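ローイングマシンの座面、何で拭いてる?

1: plokow2
座面が細かい溝入りのタイプです。Ladellの除菌シートを使っていましたが、溝に繊維が残るので青いマイクロファイバーに替えました。先端の黒い取っ手がついた灰色の部品も同じ布で拭いています。

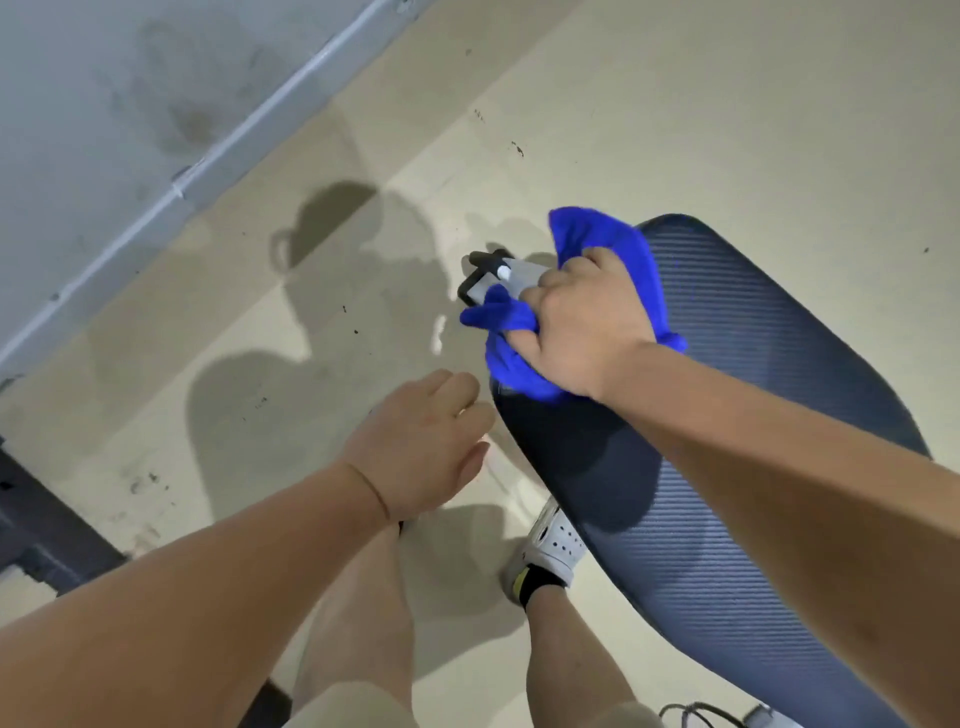
カテゴリ:手入れ・清掃
返信:2件

溝は横向きなので、布も横に動かしたほうが汚れが取れます。縦に拭くと筋が残りました。洗剤は中性のものを薄めています。

2: ledano123
自分は水拭きだけ。洗剤は溝に残るとべたつくので、1月にやめました。布は2000円近くするまとめ買いのもので足りています。

1: plokow2
>>2
汗の跡は水だけだと残りませんか。うちでは落ちませんでした。
マットと床は、布をたたんで両手で上から押さえています。こするより水気を吸います。

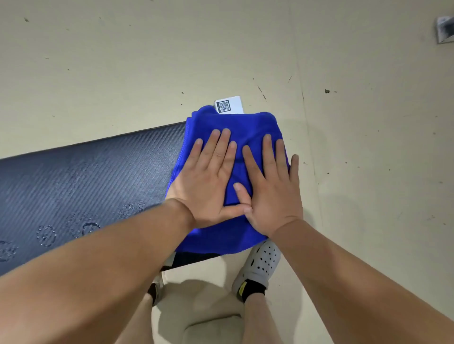

3: arancibia2304
押さえるのは賛成ですが、座面と床で同じ布を使うのは反対です。床の砂を拾うと座面に傷が入ります。色で分けるのが楽です。

2: ledano123
>>3
毎回洗えば同じ布でもいいと思う。柔軟剤は吸わなくなるので入れないこと。

3: arancibia2304
洗っても砂は毛足の奥に残りますよ。うちは床用を灰色にしました。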